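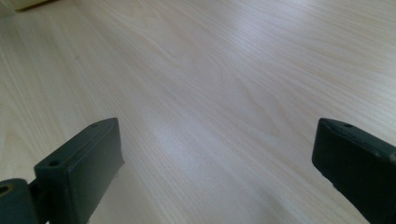 Who checks the checklist?

By Hazel Halvorsen
5th November

Ignacio Begay has 22 pages of rules on his desk and he thinks 15 of them could go. He wrote four of those himself.

Begay runs hand-held gripper work at Sisel, where people pick things up and put them down all day so that robot arms can later be trained on the recordings. The rules come from the Tukness guide, a shared code of practice that a number of outfits signed up to in September. I had read it twice before we met and came away unsure what most of it was for. I expected him to defend it.

"I can defend some of it," he said. "Start with jaws fully open, nothing between them. I'd defend that to anybody. If one person starts half closed and the next one starts wide, you've got two different tasks with the same name on them."

And the rest?

"There's a page and a half on table surfaces. It says the surface must be 'suitable.' Then it says the operator must confirm the surface is suitable. So now you have a box, and people tick the box."

I asked him what would make a table unsuitable. He thought about shiny finishes first. A wrist-height camera looking down at a glossy top gets a white patch right where the fingers are going, and the grain washes out under it. The guide says "avoid excessive glare," but it gives no way to tell what counts as excessive, and Begay has yet to meet two reviewers who draw the line in the same spot.

"Some of them want it matte, like a chalkboard. I don't. Kitchens have shine on them. If the arm has only ever seen dull tables it's going to have a bad day in a kitchen. But that's my opinion, and I can't prove it to you with what we have right now."

It was the most useful thing I heard all morning, and there is no place in the guide to write it down.

The number everyone quotes

Supporters of the code like to bring up the trial run. Out of 2000 recordings, 785 were rejected under the new rules. At the Calloway meeting this was offered as proof that the rules catch bad work. I asked Begay if he reads it that way.

"It proves we rejected 785," he said. "Did anyone train on the rejects to see if they were bad? I asked. They didn't. A lot of those went out for paperwork. Wrong task name, missing sign-off."

I put the same point by phone to Bernadette Rosenthal, who helped draft the review section. She was polite about it. "Paperwork errors are a sign of other errors," she told me. I asked if that had been measured. She said it was the general experience of the group, and that a follow-up was being talked about. I have been hearing about follow-ups for most of my working life, so I'll wait.
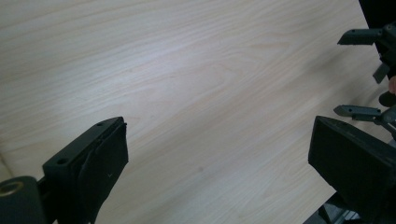
GOOD PRACTICE: TWO GRIPPERS, ONE TABLE

Section 6 is the part Begay would keep almost whole. It covers two people, or two hands, working over the same surface, and it is short. Agree who moves first. Say out loud when you are coming in. Keep fingertips on the handle and clear of the linkage.

"That one got written by people who had pinched themselves," he said. "You can tell. There's no 'suitable' in it."

He does have one complaint. The section says the second gripper must not "interfere with the view" of the first. Begay wants to know if a shadow counts. Hold one gripper out over the table and it throws a shadow well past its own jaws, and the near camera picks it up along with the claws themselves. Cletus Boateng, who reviews for Jareck, passes those recordings. Begay says his own reviewer used to fail them and now passes them too, mostly to keep the peace.

So the standard is whatever the reviewer had for lunch?

"I wouldn't put it in print like that."

What would he put in print?

"Show pictures. Ten that pass, ten that fail, and under each one the reason in a single line. I'd trade the surface pages for it tomorrow. And put a date on every rule, so when it's a year old somebody has to say whether it did any good."

He sent that suggestion in after the September signing. The reply thanked him for his input and gave him a reference number, 150. He has it taped to the inside of the binder.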